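26 Jul 2021

Knitwear sorting, second session. Started from the pile left over from February, plus the two bags Tarek brought up from the Aerts store. 31 pieces in all. Aim was to get everything checked, folded and labeled so the shelf is usable again.

Worked on the marble counter again. It's smoother than the bench top and nothing snags on it. Wiped it down first and let it dry before putting any fabric on it. Tarek Zein did the labels, I did the folding.

Method, same as last time:

- shake out, check both sides for pulls and holes
- lay face down, sleeves in, fold in thirds
- cuffs and bands turned the way they were knitted, never pressed flat by hand
- label on the left, fiber first, then date received

Fine rib is still the slow part. If the ribs aren't lined up before the first fold, the whole thing creeps sideways and you get a ridge across the front after a week on the shelf. I tried folding over a sheet of card, as Ruben Dewulf suggested. Works for the thin ones. On the thick ones the card just bends, so I went back to doing it by eye.

17 pieces done before lunch. Two set aside with moth damage - bagged and put in the freezer, to be looked at again before anyone mends them. One of the Liltia samples had lost its tag. Tarek thinks it's the wool blend, I'd say all cotton. Left it unlabeled until we can do a burn test on a loose end.

Purple rib is the one I'd keep as the reference piece for folding. The knit is fine but the fabric is thick, so it takes a rounded edge and not a sharp crease. A doubled band makes its own ridge and needs room in the stack.

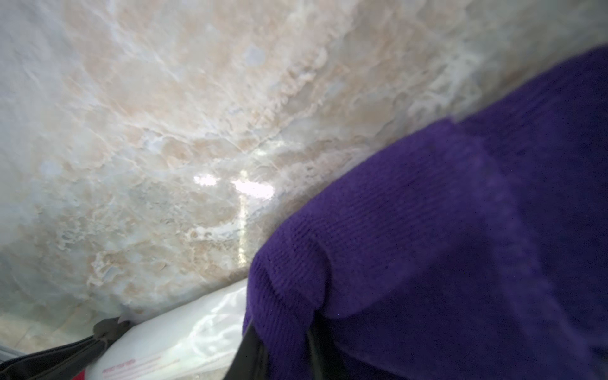

Stack height: four thick pieces at most, six if thin. Higher than that and the bottom ones get marked. The old Pritusness boxes are too shallow for four, so those go to Ruben for yarn.

Light over the counter is fine for folding but bad for checking dark colors. There's too much glare off the stone. Next time do the checking by the window and bring things over after.

Still to do:

- rest of the pile, mostly cardigans
- more labels, down to the last sheet
- ask Ruben if he wants his card back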